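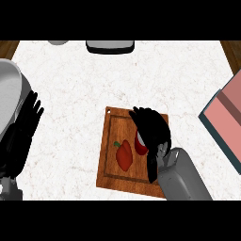 *Last changed: 15 July 2025, P. Tai*

## 4. Comparing hands in the sim kitchen

Do section 3 first (arms homed, controller talking to the sim). Both arms loaded, five-finger or four-finger hand profile, doesn't matter yet. Counter, board, pepper and cup come in with the Tiltholm kitchen file.

1. Load `tiltholm_counter`. Wait for the log to say ready. Slow on first load.
2. Set seed to 1102. Same seed for every hand or the numbers mean nothing.
3. Pick the hand profile. Dastden first, then Hyun. Same profile left and right.
4. Left arm to park, fingers open, away from the board.
5. Right arm: come in from the lower right, wrist over the board, fingers curl over the cup. Stop there. Don't lift.
6. Check contacts in the side panel. Thumb plus two fingers minimum. Fewer than that, back off and redo step 5.
7. Lift slow. Hold for 700 ms. Set down.
8. Save the run, reset, repeat. 124 runs per hand.

**Note:** from the top camera the fingers hide part of the cup. Go by the contact panel, not teh view. Dong-geon has a wrist camera preset, ask him, not in the main branch yet.

**Note:** pepper stays on the board during cup runs. If it rolls, log it as a bump and keep going.

**CAUTION:** do not switch hand profile with the arm lowered. Fingers spawn inside the board and the solver blows up. Raise first, then switch.

**CAUTION:** grip force cap is 93 percent in the Skurnach controller. Leave it. Higher and the cup jitters right out of the hand.

### 4.1 Pepper runs

Same as above with these changes:

- Target = pepper, grasp across the short side, stay off the stem
- Wrist turned to line up with the board, not the counter
- Left hand still parked. Two-hand runs are section 5

### 4.2 If it goes wrong

- Arm wont move: controller still in hold. Clear it, home again.
- Black screen: wrong camera selected. Top view is `cam_top`.
- Contacts flicker: halve the time step, rerun the whole set for that hand.
- Anything else, send the log to Pao-chu with the hand profile and run number in the subject.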